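Hand-held demonstration

Hand-held demonstration is a way of showing a robot a task in which a person works with grippers held in the hands, and no robot arm needs to be present. It is used beside remote control, where the person steers an arm from a distance. Each gripper carries a camera, and the recorded views and movements are later used to train a control program.

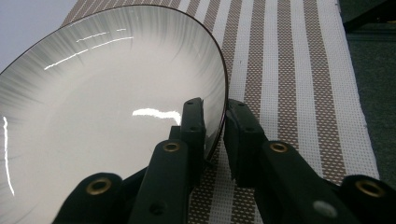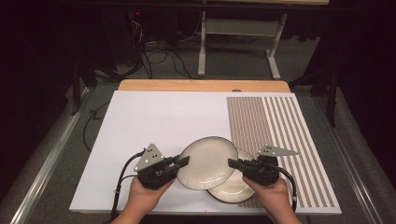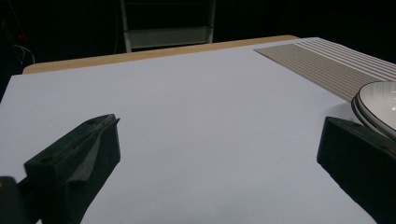
Katalin Bognár, contributing editor

Tableware is a common subject. Glossy surfaces throw back glare, and a thin rim leaves little room for error – the fingers must close on both sides of it. Stacked plates are often handled with two grippers, one from each side.

The Kerkimia collection, begun in September by Bok-nam Koo and Ruben Hendriks, holds 300 demonstrations of table work by 4 people. The first 100 were made with one gripper. Koo found that new demonstrators moved too fast, and each now makes 3 practice runs before recording.

Remote control gives movements that the arm is known to be able to make. Hand-held work is quicker to set up, but some recorded motions may lie outside the arm's reach and have to be dropped.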